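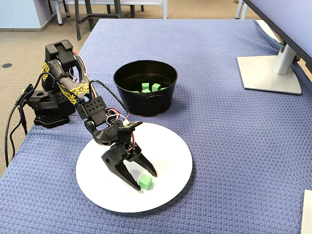 Svitlana Pavliuk wants to know why green foam cubes need a bucket at all. Fair point, but mine roll under the TV stand. Does a metal bucket beat a zip bag, or is that just Sarnon trying to sell buckets?

**Volodymyr Lysenko**

I doubt it matters. Mine held up to 80 cubes, and the ones at the bottom got dented.
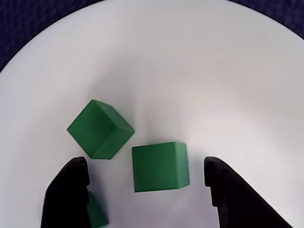 A bag squashes them too if you sit on it. I'd skip both and use a shoebox.

**Pasichnyk**

Bucket. Had one 2 years.
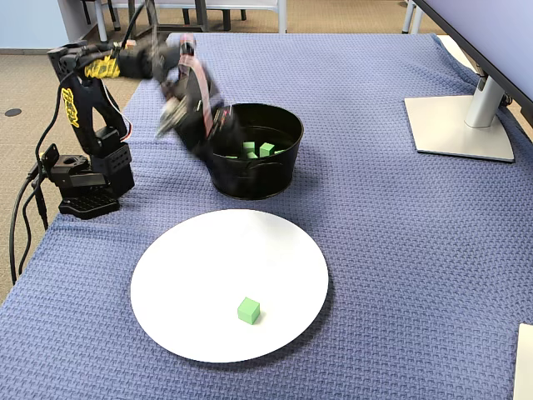

*Cubes in a black metal bucket, one on the plate.*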